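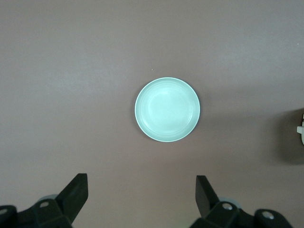

Can a first-person shooter be played comfortably on a phone without a separate controller?
It can, provided that the number of on-screen controls is kept low and the player is allowed to move them. In our tests, the layout with the fewest fixed buttons gave the lowest rate of unintended input, although experienced players found it slower when changing weapons.

Touch Control Layouts in a Mobile Shooter: Project Report
Submitted by Hanne Oksanen, Maksym Romaniuk and Elli Lehtinen
Supervisor: Jarmo Koskela
Submitted Fri 14 February

1. Background

The project was carried out as part of the second-year course in game design. The assignment asked each group to select one problem in mobile games and to examine it with a working prototype. Our group chose the control layout of first-person shooters. Games of this type were designed for a mouse and keyboard or for a console controller, and on a phone the same actions must be performed with two thumbs on a sheet of glass. The thumbs also cover part of the view.

The prototype is called Skostach. It is a short single-player shooter set in a disused harbour, with one map, named Futholm, and three weapons. The map was first built by Maksym Romaniuk for an earlier course and was reduced in size for this project so that a round would last no more than 300 seconds. The graphics were kept simple. Lighting was fixed in advance and no weather effects were used, which allowed the game to run evenly on older phones.

2. Layouts

Two layouts were prepared. The first, referred to as Prarnmont, follows the arrangement commonly found in the genre: a movement stick at the lower left, and separate buttons for firing, aiming, crouching, reloading and changing weapon. The second, Harju, has a movement stick that appears wherever the left thumb is placed. Firing and aiming share one button, reloading is automatic, and weapons are changed by swiping along the top of the screen. In Harju the player may drag the fire button to another position before the round begins.

Both layouts use the right half of the screen for looking about. The turning speed was the same in each and could not be altered by the player. Kalevi Riihimäki, who teaches the programming part of the course, advised us to leave out tilt aiming, as it would have required a separate series of tests.

3. Method

Each participant played one round with each layout. The order was changed from one participant to the next. The game recorded every touch, and a touch was marked as unintended if it was released within 90 milliseconds and had no effect on the course of play. After the second round the participants filled in a short form on comfort, visibility and preference.

The participants were students of our own school. Most had played shooters before, though chiefly on a console. Screen size was not controlled, and participants used their own phones where the prototype would run on them.

4. Results

The recordings contained 957 unintended touches in all. The greater part belonged to Prarnmont, and within that layout the crouch button was the most frequent source. It had been placed directly below the fire button, and participants with larger hands pressed it while firing. Several wrote on the form that the character "kept sitting down".

Harju was preferred for comfort and visibility. It was less well liked for changing weapons, where the swipe was at times read as an attempt to look upwards. Participants who played shooters often were the most critical on this point. Automatic reloading divided opinion: newer players did not notice it, while others felt that it took a decision away from them.

Few participants moved the fire button when given the chance. Those who did moved it inwards, towards the centre of the screen.

5. Discussion

The threshold for an unintended touch was set by the group before testing and was not checked against video of the players' hands. Some deliberate taps have probably been counted. The difference between the layouts would remain if the crouch button were left out of the figures, but it would be much smaller, and this suggests that the position of a single button had a large part in the result.

The prototype has no multiplayer mode. Under the pressure of a match against other people, slow weapon changes might matter more than they did here.

6. Division of work

Hanne Oksanen designed the layouts and wrote sections 2 and 5. Maksym Romaniuk was responsible for the map and the weapons. Elli Lehtinen programmed the touch recording, organised the test sessions and prepared the results. The remaining sections were written jointly. The project files have been handed to Jarmo Koskela together with this report.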